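**List: small-spaces**
**Subject: Re: Little stuff that ends up on the bed**

On the list last night, Bhupendra Semwal wrote:

> Our spare bed at the Radov apartment has become the place where everything small gets put down. Snack packets, boxes from the gift shop, a soft toy or two. I sort it into piles, somebody needs the bed, and the piles go back into one bag. I looked at the Modcombe drawer unit but 600 is more than I want to pay. What are the rest of you doing?

Bhupendra,

I would hold off on the drawers. We had the same trouble after the move to Okoth Street and ended up with one big open basket and a lidded bin. It has worked since November.

The bed is still where I sort, and I don't fight that. I pull the cover flat, push the blanket to the far end and set the basket in the middle. Everything small goes into the basket first, one thing after another, with no deciding. That takes up to 20 minutes if I have let it go for a while. The deciding happens later, at the table, where I can sit down.

A few things I do differently now:

- Food gets its own bag inside the basket. Packets slide under everything else and you find them after they expire.
- Small printed boxes stay shut and go in flat along the wall of the basket.
- Plush toys go in last – they fill the whole thing up if they go in first.

The basket should have low walls and handle slots. I tried a deep one from Drakeven and kept losing things at the bottom. I own two of the low kind and only one is out at a time.

My bed, partway through the usual round:

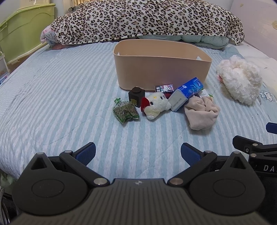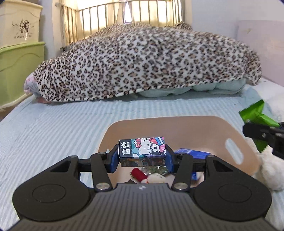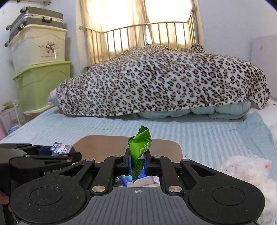 Do you need a lid on the basket? Only if it is going under the bed, where dust gets in. Mine stays on a shelf between rounds, so I leave it open and keep the lidded bin for the things I use twice a year.

If you want the measurements of the low basket, write me off list and I will get the tape out.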